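Do pricier running shoes really last longer?

wakel_walker
Posted 8:11 pm

The guy at Ristside told me the Salcedo would go 790 miles before the foam gives out. Has anyone here gotten close to that? Sounds like a number somebody made up for a poster.

Black with teal and mustard is the color I'm looking at, red laces.

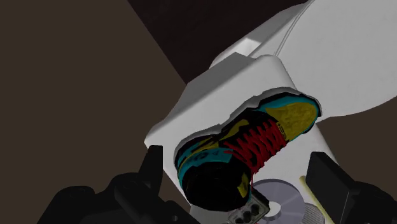

Reply 1 – haberkorn_i
Posted 8:40 pm

I got 11 months out of mine, mostly on pavement. No idea about miles. I'd buy them again.

Reply 2 – flatfoot_ed
Posted 9:02 pm

Months tell us nothing. You could be running twice a week. My last 2 pairs of Cedettis cost half as much and wore out at the heel just the same.

Reply 3 – haberkorn_i
Posted 9:15 pm

Four times a week, thanks.

Reply 4 – wakel_walker
Posted 9:31 pm

So still no miles from anyone. I'll wait for the June sale – not paying full price on a salesman's word.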